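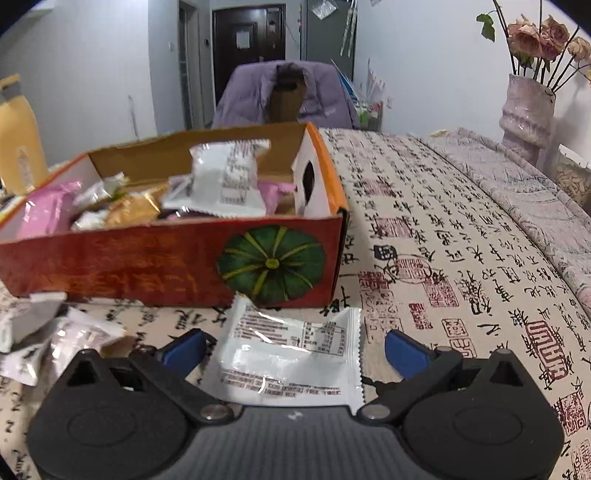

Fig. 1. Individually wrapped snack with a nutrition facts table, beside an open box.

Consumer Claims, Week 11: What a serving size is for

Read the Navau handout first. These notes assume you have, and that you did the label exercise.

A serving size is a number the whole label hangs on. Halve it and every figure under it halves too, with no change to the food. US rules tie it to the amount people customarily eat, which sounds firm until you ask how anyone finds that out. Mostly by asking people what they ate. People are bad at this, and they tend to be worse about snacks than about dinner.

Our running case is Futine, a cracker maker that says its smaller packs "help families eat mindfully." The support is a survey of 3,735 buyers, run by Carik and paid for by Futine. Points to raise in section:

- Everyone surveyed had already bought the product.
- "Mindfully" was never defined. Respondents ticked a box.
- There was no comparison group eating from a large bag.
- Daily calories are given against 2,000, a reference figure for labels. It tells you very little about the person holding the pack.

Portion control is the claim I trust least. A wrapper does put a stopping point in front of you, and some lab studies find that people eat less when they meet one. Others find the reverse, with small packs treated as harmless and opened one after another. Look at an open carton filled with single wrapped snacks, as in Fig. 2, and ask which unit the eater is likely to go by, the wrapper or the carton. Futine's survey can't say, as it only asked about "a typical snack." 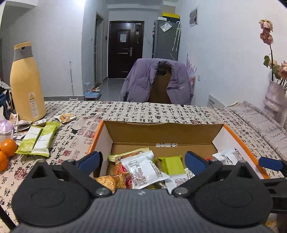

Fig. 2. Open carton of individually wrapped snacks.

For next time: find one front-of-pack claim and write down what evidence would make you drop it. Keep it to 15 lines. "More research is needed" earns no credit.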